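Chiharu Arai has managed the product care desk at Hemedia since September. The desk answers questions from households on the storage of cosmetics, brushes and small stationery, and it issues a short printed guide to the stores that carry the Usix range. Ms. Arai spoke about the guide's new section on upright storage.

The section began with returns. Of 299 brushes sent back to the desk in its first review, nearly 200 had bent or flattened bristles. "People assumed the brush was poorly made," Ms. Arai said. "When we asked where it had been kept, the reply was usually a drawer or a zippered bag, under something heavier."

The guide now recommends an open holder on a table or shelf, with the handle down and the bristles up. It makes no rule about the holder itself. Ms. Arai is content with a pen pot, a plain cup or a decorative piece, provided that it stands firmly and the opening leaves space for the brush head to pass without scraping.

"A figure on the rim is charming, and customers like it," she said. "I ask them to put the brush in on the other side, so that the two do not rub. That is all."

She is stricter about crowding. The Drultach store displays had held as many brushes as would fit, and she asked for a limit of 3 to a small cup. Pens are to be kept in a separate holder, as ink on a pale brush is difficult to remove. The store manager at Seok objected that the shelves would look bare. Ms. Arai recalled the exchange without regret. "I told him that I would accept a bare shelf."

The first printing of the section was 100 copies, and a second is planned with larger type. Ms. Arai also intends to add a paragraph on travel cases, on which the desk still receives letters.

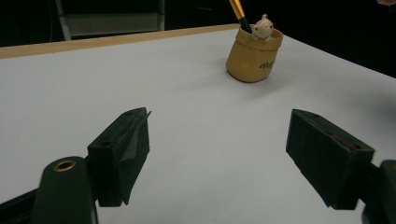
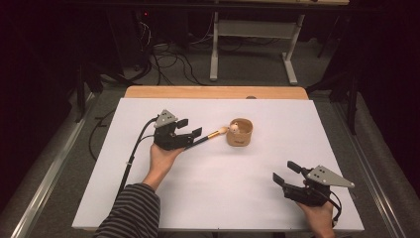
**Should a brush go back into its holder directly after washing?**

It should first be laid flat on a clean towel until the bristles and the base of the handle are fully dry. Water left in an upright brush runs down into the ferrule and can loosen the glue.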